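4. Laying the breakfast table

I do this bit last, once the Poro table is up and level, and it takes me five minutes if everything's already out of the cupboard. You need the lavender plate, the mint-green mug, the green cloth and a roll (mine come from Clerkura, any bakery will do).

1. Wipe the white top with a damp cloth and let it dry. I've used plain washing-up liquid on mine since May and it still looks lovely!
2. Hang the green cloth over its edge and pull it straight.
3. Put the plate down first, flat, well in from the edge of the table.
4. Now the mug, to one side of the plate. Keep it clear of the little round hole in the top, or it'll wobble.
5. Roll goes on last. Hold it lightly by the sides – squeeze and you'll crack the crust and be brushing up crumbs until lunch.

Note: if you've got the bigger plate, leave 8 cm between it and the mug. I tried it with less and kept knocking the handle.

Caution: don't stand anything heavy near the edge.
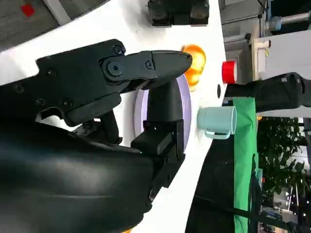
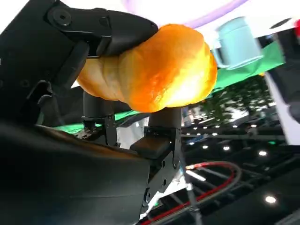 Bensaid

Once you're happy with it, go on to section 5 for clearing away. The plate and mug can go in together, but wash the cloth on its own the first time (I ended up with a green tea towel).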